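第四章　扩展坞与外接显示器的连接

适用于Olenix系列二合一平板及配套的Grornden扩展坞。首次使用前请先完成第三章的系统激活，并确认平板已登录本机账户。

4.1　开始之前

请准备以下物品：
平板主机
Grornden扩展坞及其自带的电源适配器
随坞附送的USB-C连接线（一端印有坞体图标）
HDMI或DisplayPort视频线，需自备
外接显示器

平板右侧有两个USB-C接口。靠上的接口支持充电、数据和视频输出，靠下的接口只支持充电和数据。扩展坞必须接在靠上的接口上。接在靠下的接口时，键盘、鼠标和U盘可以正常使用，但显示器不会有信号。

注意：随坞附送的连接线与手机充电线外形相近。多数手机充电线不传输视频信号，请勿混用。

4.2　连接扩展坞

1. 关闭显示器电源。平板可以保持开机。
2. 将电源适配器接到扩展坞背面的圆形电源口，再插入墙上插座。坞体正面的指示灯变为白色。
3. 用视频线连接扩展坞与显示器。扩展坞有一个HDMI口和一个DisplayPort口，只接一台显示器时任选其一。
4. 将USB-C连接线印有坞体图标的一端插入扩展坞，另一端插入平板右侧靠上的接口，插到底。
5. 打开显示器电源，在显示器自身的菜单中选择对应的输入源。
6. 等待11秒。平板屏幕会短暂变黑，随后两块屏幕同时亮起。

如果平板装有键盘盖，连接后可以合上键盘盖，只用外接显示器工作。默认设置下，合盖会使平板进入睡眠。需要合盖使用时，请打开“设置—电源—合盖时”，在“接通电源”一栏选择“不采取任何操作”。

小心：合盖使用时，平板背面应留出空隙。不要把平板夹在书本之间或放在软垫上。机身温度过高时，系统会自动降低处理器频率，屏幕右下角出现橙色温度图标。

4.3　设置显示方式

1. 打开“设置—显示—多屏”。
2. 点击“识别”，两块屏幕上分别显示编号。
3. 拖动屏幕图标，使其左右位置与桌面上的实际摆放一致。
4. 在“显示方式”中选择“复制”或“扩展”。
5. 选择外接显示器，设置分辨率和缩放比例。
6. 点击“应用”。若画面不正常，请不要操作，系统会自动恢复原来的设置。

选择“复制”时，两块屏幕使用同一分辨率，平板的3:2屏幕与16:9显示器比例不同，显示器左右两侧会出现黑边。日常办公建议选择“扩展”。

23英寸的显示器，缩放比例一般设为100%即可。平板自身屏幕的像素密度较高，出厂缩放比例为150%。把窗口从一块屏幕拖到另一块屏幕时，文字大小会重新计算，部分旧程序在这一过程中会变模糊，关闭后重新打开即可恢复。

说明：每块屏幕的缩放比例分别保存。更换显示器后，系统按新显示器的型号另存一份设置，换回原显示器时自动调用。

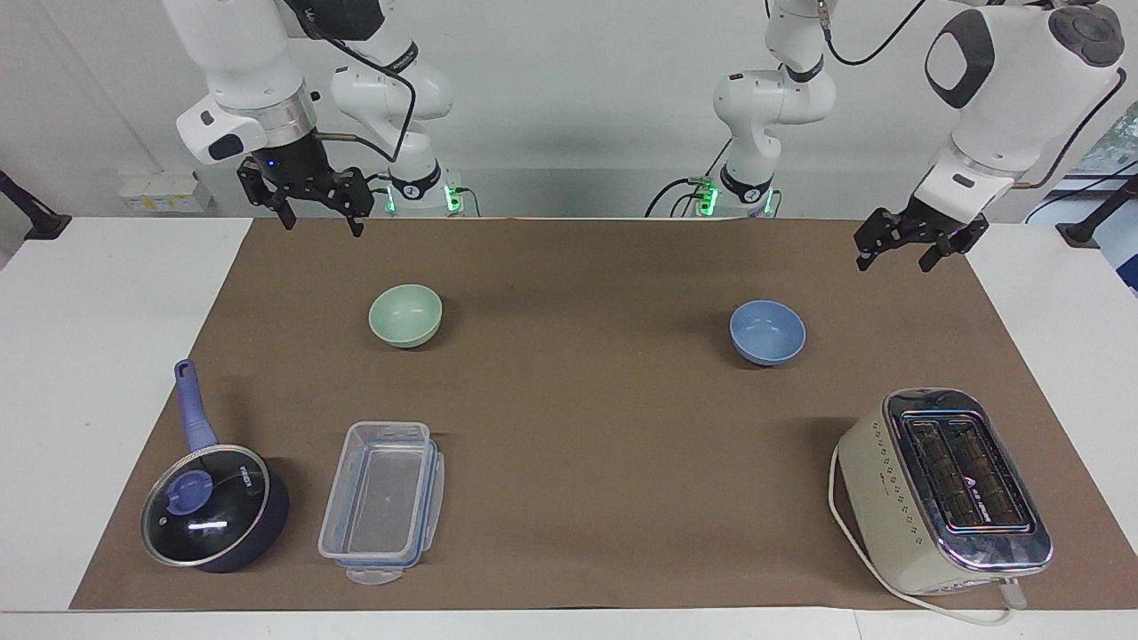 Violeta Fuentealba来信说，她按上面的步骤设好了扩展模式，可是每天早上把平板插回扩展坞，两块屏幕的左右顺序都会对调，鼠标要往反方向移才能过去。她换过视频线，也重新拖过图标，第二天照旧。

这种情况多出现在扩展坞固件较旧的机器上。旧固件在断开连接后不保留屏幕位置，请按4.4节更新固件，更新后重新设置一次屏幕位置。如果暂时不便更新，可以先唤醒平板并登录，再插入USB-C连接线。

4.4　更新扩展坞固件

固件版本可在“设置—设备—扩展坞”中查看。版本号末位低于2的，建议更新。

1. 断开扩展坞上除电源和平板以外的全部设备，包括显示器、U盘和网线。
2. 确认平板电量在一半以上。
3. 打开“设置—设备—扩展坞”，点击“检查更新”。
4. 点击“下载并安装”。坞体指示灯开始闪烁。
5. 等待指示灯恢复为常亮的白色，屏幕提示“更新完成”。
6. 拔下扩展坞的电源，稍候再插上。
7. 重新连接显示器和其他设备。

警告：指示灯闪烁期间，不得拔下USB-C连接线或电源适配器，也不得合上键盘盖。更新中断可能使扩展坞无法启动，只能送修。

更新过程中平板可能提示“正在使用电池”。扩展坞此时暂停供电，更新结束后自动恢复。

4.5　供电与充电

扩展坞通过同一根USB-C连接线为平板供电，无须另接平板自带的充电器。配备高性能处理器的型号在满负载时，电量可能缓慢下降，这属于正常现象，负载降低后会继续充电。

平板长期连接扩展坞使用时，请在“设置—电源—电池保护”中打开“限制充电”。打开后电量停在80%，外出前可以点击“本次充满”临时取消限制。

扩展坞正面的USB-A接口在平板睡眠时仍然供电，可用于给耳机或手机充电。背面的接口在平板睡眠后断电，请勿把正在写入数据的移动硬盘接在背面后让平板睡眠。

4.6　常见问题

显示器提示“无信号”
检查USB-C连接线是否插在平板靠上的接口。检查显示器的输入源。仍无信号时，拔下连接线，将接头翻转后重新插入。

屏幕每隔一段时间闪黑一次
多为视频线过长或质量不佳。换用较短的线，或在“设置—显示—高级”中降低刷新率。

外接显示器没有声音
点击任务栏上的音量图标，在输出设备列表中选择显示器名称。显示器本身没有扬声器时，列表中可能仍会出现它的名称，请改选“平板扬声器”。

触控笔在外接显示器上不起作用
触控笔只用于平板屏幕。如果笔尖点在平板上而光标出现在外接显示器，请打开“设置—手写笔—校准”，按提示重新指定屏幕。

有线网络连不上
先查看网口旁的小灯。灯不亮时更换网线；灯亮而无法上网时，在“设置—网络”中停用有线网络后再启用。

错误代码2,568
表示扩展坞检测到供电不足。请使用扩展坞自带的电源适配器，不要用平板的充电器代替，并拔下暂时不用的USB设备。代码仍然出现时，请记下坞体底部的序列号，与购买处联系。

4.7　断开连接

1. 保存外接显示器上打开的文件。
2. 接有U盘或移动硬盘时，在任务栏中点击“弹出”，等待提示可以移除。
3. 从平板一侧拔下USB-C连接线。握住接头拔出，不要拉扯线身。
4. 外接显示器上的窗口会自动移回平板屏幕。

扩展坞可以保持通电。一周以上不用时，请从插座上拔下电源适配器。

键盘盖的安装与清洁见第五章。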